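July 21, 2026

**Demonstration collection – fortnightly meeting, minutes**

Present: Loukia Rallis (chair), Kevin Pacheco, Modupe Fashola, Zanele Mtshali, Dumisani Engelbrecht (minutes)

Apologies: none

**1. Previous minutes**

Accepted with one correction. Item 4 last time said the Turnex people "confirmed" the new grasp policy works on unseen objects. Kevin asked that it read "told us". Changed.

**2. Where the numbers stand**

Zanele reported 356 episodes recorded for the tabletop set against a target of 400. Of those, 247 have been reviewed and labelled. The rest are sitting in the queue.

Loukia asked where the target of 400 came from in the first place. Modupe said it was in the original plan with Urnstead. Loukia had read the plan and could find the number but no reasoning behind it. Kevin said the first plan had 200 and it was doubled after a phone call. There are no notes from the phone call.

Agreed that we will finish the 400 because it's in the agreement, but that the report should not suggest 400 is enough for anything in particular. Loukia will word this paragraph herself.

**3. Quality of the reviewed episodes**

Modupe has been doing most of the review and is not happy with it. Her main points:

- Operators have got quicker, and the quicker they get the more alike the approaches look. Nearly everything comes in straight from the front with the fingers wide open.
- Failed grasps are being thrown out at the station before anyone else sees them. The written procedure says to keep them and tag them.
- The text instruction attached to an episode is often typed in afterwards. She found a run where "pick up the cup" was attached to episodes in which the arm goes for something else.

Kevin defended the operators on the second point. They were told early on that a clean set was wanted, and the procedure changed later without much of an announcement. Dumisani accepted that the announcement was one line at the bottom of an email, which he wrote.

Zanele asked if the straight-on approaches matter much if the policy only has to work at our table. Loukia said that if it only has to work at our table then we should say so in the title of the report. No decision, but nobody argued for putting it in the title.

**4. Object set and layouts**

The current layouts use household items on the black cloth: the cleanser tube, the small tin, the pink cup with the handle, the wicker baskets. Zanele put a wrist camera view up on the screen for this item, and most of the discussion was about the tube.
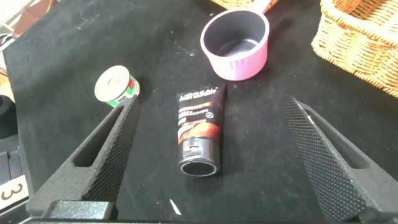 Kevin thought the tube would teach the model very little, as a dark tube on dark cloth only tells you how well it finds white lettering. Modupe took the opposite view. If the policy can't separate a black tube from a black background, she would like to find that out here and not from a customer. She did concede that we have no way of telling from the present set whether it's using the shape or the print.

Zanele suggested recording the same tube turned over, and again with plain dark tape over the writing. Loukia liked this and said it was the first proposal in a while that could come out badly for us. Everyone else agreed to it once it was clear the extra episodes would count towards the 400.

The pink cup was discussed briefly. Modupe's worry is that it's so bright against the cloth that success on it will lift the average and make the whole set look better than it is. She wants results given per object. Dumisani pointed out that the Zevel reporting template has room for a single success figure. Loukia said the template can be ignored or a second page can be stapled to it – she has no preference.

Lint on the cloth came up again. Kevin wants it rolled before every session. Modupe doesn't, on the grounds that real tables have bits on them and we've already made this one easier than any real table. Left as it is for now. Kevin asked for his disagreement to be noted, and it is.

**5. Automatic labelling trial**

Kevin ran the Qaisi labelling tool over a batch of episodes that had already been labelled by hand. He said it agreed with the hand labels "mostly". Loukia asked what mostly meant. Kevin has not worked out a figure yet because some of the disagreements look like mistakes in the hand labels, and he doesn't know how to score those.

There was a fairly long discussion on this. In short:

- Zanele would use the tool for the queue now and spot check it.
- Modupe would not, at least until two people have separately labelled the same batch, so that we know how often we disagree with each other before blaming or praising the software.
- Dumisani asked who pays for the second person's hours. No answer.

Loukia's view was that a tool trained on labels like ours will probably agree with labels like ours, and that this shouldn't be sold to anyone as a check. Agreed to hold off until the double labelling is done on a small batch. Kevin and Modupe will do it without comparing notes.

**6. Claims in the draft summary**

The draft going to Urnstead says the collection "captures the natural variety of everyday handling". Loukia read the sentence out twice. Struck out. Replacement text, as agreed in the meeting:

> Episodes were recorded by teleoperation at a fixed table with a small number of household objects. We have not tested whether a policy trained on them works elsewhere.

Kevin felt this undersold the work. Modupe said she would be glad to have it undersold until there's a test at a second table. Zanele asked whether there is a plan for a second table. There isn't.

**7. Other business**

Storage: the shared drive filled up again during a session and the last episode had to be recorded over. Dumisani to ask for more space, and to ask why the warning goes to an inbox that belongs to a former colleague.

Station notes: the paper log and the typed log don't match for two sessions in July. Zanele believes the paper one.

**Actions**

| Who | What |
|---|---|
| Loukia | Rewrite target paragraph; send revised summary to all before it goes out |
| Modupe | Double labelling with Kevin; list of episodes with wrong instructions |
| Kevin | Double labelling with Modupe; remind operators to keep and tag failures |
| Zanele | Layouts with tube turned over and taped; fix the typed log |
| Dumisani | Storage; proper notice of the procedure change, on its own and with a subject line |

Next meeting in a fortnight, same room. Kevin to bring the agreement figures from item 5, with the disputed ones listed separately.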